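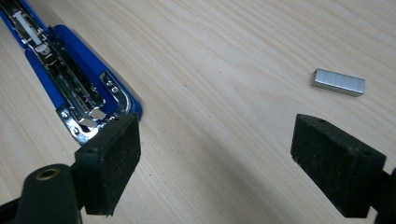
My blue stapler, opened up, with a strip of staples beside it

Loading a strip in a desk stapler – which way up?

I've finally got a proper stapler and I love it! Only I've 258 booklets to do for the Nodham seed swap in September and I'm unsure about refilling. Do the legs point down into the channel? And does the white block go behind the strip or on top? It's a lovely solid thing, silver metal along the top with bright blue below, and I'd hate to jam it on day one.

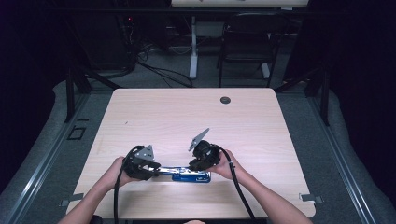

2 answers

Réjean Fortin
Legs down, flat side up, block behind the strip so it pushes them forward. Then close it and try a few on scrap – so satisfying when it clicks!

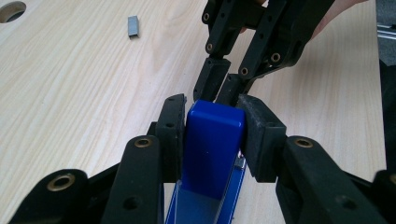 Jin-sol Kong
Agree with Réjean. Check the size too, mine hated the cheap ones. How thick are the booklets? I gave up at 7 sheets.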